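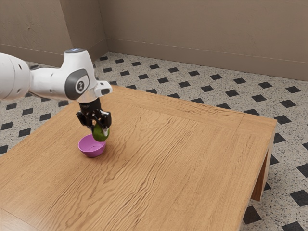

*Greifarm über der rosa Schale*

**Ticket:** Zusagen pro Bahn werden falsch berechnet
**Produkt:** Cledero, Modul Sponsorenlisten
**Veranstaltung:** Spendenschwimmen Bramora, Hallenbad Larnow
**Priorität:** hoch
**Status:** gelöst, ein Punkt offen

Hallo zusammen,

erst mal: Das Schwimmen war großartig! Die Halle war bis zum Schluss voll, und wir haben 294 Sponsorenzusagen eingesammelt, so viele wie noch nie. Jetzt sitze ich an der Abrechnung und bekomme Beträge, bei denen mir kurz schwindlig wurde.

Die Bäckerei Nedelcu hat 3,25 € pro Bahn zugesagt, für eine Schwimmerin mit 132 Bahnen. Das macht 429 €. Cledero möchte von der Bäckerei aber 42.900 € haben. So sehr ich mich für das neue Bramora-Spielzimmer freuen würde — das kann ich nicht rausschicken.

Was mir aufgefallen ist:

- Feste Beträge, also einmalig und unabhängig von den Bahnen, stimmen alle.
- Zusagen mit glatten Euro pro Bahn stimmen auch.
- Falsch sind 89 Zusagen, und bei jeder stehen Cent hinter dem Komma.
- Die Bahnenzahlen selbst sind richtig, die habe ich gegen die Zählzettel vom Beckenrand geprüft.

Zahlungsaufforderungen sind noch keine verschickt, der Versand steht auf »manuell«.

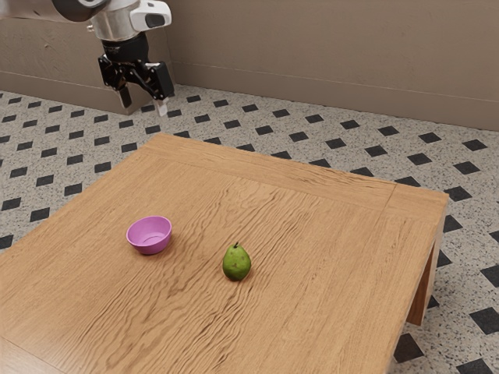
## Verlauf

**09:40, Support**
Danke für die tolle Aufstellung, damit kommen wir schnell weiter! Wurden die Zusagen online eingegeben oder importiert? Und bitte einmal den Betrag aus der Zeile Nedelcu so kopieren, wie er in der Rohansicht steht.

**10:05, Larnow**
Beides. Ein Teil kam übers Formular, der Rest von Papierlisten, die wir in eine Tabelle getippt und als CSV hochgeladen haben. Nedelcu stand auf Papier. In der Rohansicht steht `325`, ohne Komma. In meiner Tabelle steht `3,25`, gerade noch mal nachgesehen.

**10:20, Support**
Dann ist es der Import. Unter *Veranstaltung > Import > Zahlenformat* bitte nachschauen, was als Dezimalzeichen eingestellt ist.

**10:26, Larnow**
»Punkt«. Ha! Das Komma hat er also als Tausendertrennung gelesen und weggeworfen. Die Formularzusagen mit Cent sind übrigens alle in Ordnung, das passt genau dazu.
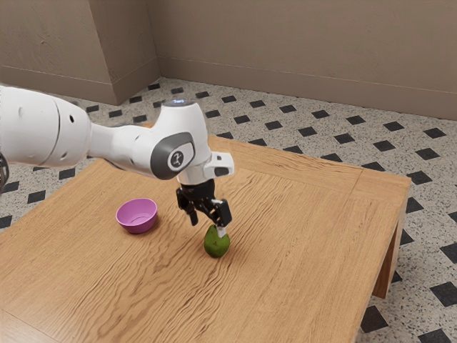
**LÖSUNG · IMPORT / ZAHLENFORMAT**

1. Sicherung der Sponsorenliste anlegen (*Liste > Sichern*).
2. Dezimalzeichen auf »Komma« umstellen und speichern.
3. Den alten Import über *Importe > Zurücknehmen* entfernen. Formularzusagen bleiben dabei erhalten.
4. Dieselbe CSV noch einmal hochladen, vorher in der Vorschau ein paar Zeilen mit Cent ansehen.
5. *Beträge neu berechnen* anklicken.

**11:15, Larnow**
Gemacht, und es läuft! Bäckerei Nedelcu: 429,00 €. Insgesamt wieder 294 Zusagen, nichts doppelt. Ich habe alle 89 mit der Papierliste verglichen und jede stimmt. Die Vorschau in Schritt 4 ist übrigens richtig gut, die hatte ich beim ersten Mal einfach weggeklickt.

Zwei Sachen noch:

- Die Bemerkungen aus der Tabelle (»bitte bar abholen« und so weiter) sind beim neuen Import leer. Brauche ich für die Abholrunde.
- Könnte Cledero warnen, wenn eine Zusage pro Bahn dreistellig ist? Das hätte ich sofort gesehen.

**11:50, Support**
Bemerkungen: In der Spaltenzuordnung das Feld »Notiz intern« auswählen, nach dem Zurücknehmen steht es wieder auf »ignorieren«. Die Warnung gebe ich als Wunsch weiter, gute Idee.

**12:10, Larnow**
Notizen sind da. Die Aufforderungen gehen heute Nachmittag raus. Vielen, vielen Dank — im November machen wir den Spendenlauf, da stelle ich das Zahlenformat gleich als Erstes ein!

**Offen:** Warnung bei ungewöhnlich hohen Beträgen pro Bahn (Wunschliste)

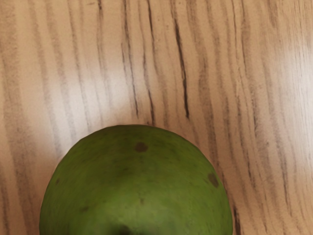

*Grüne Frucht mit braunem Fleck, Nahaufnahme*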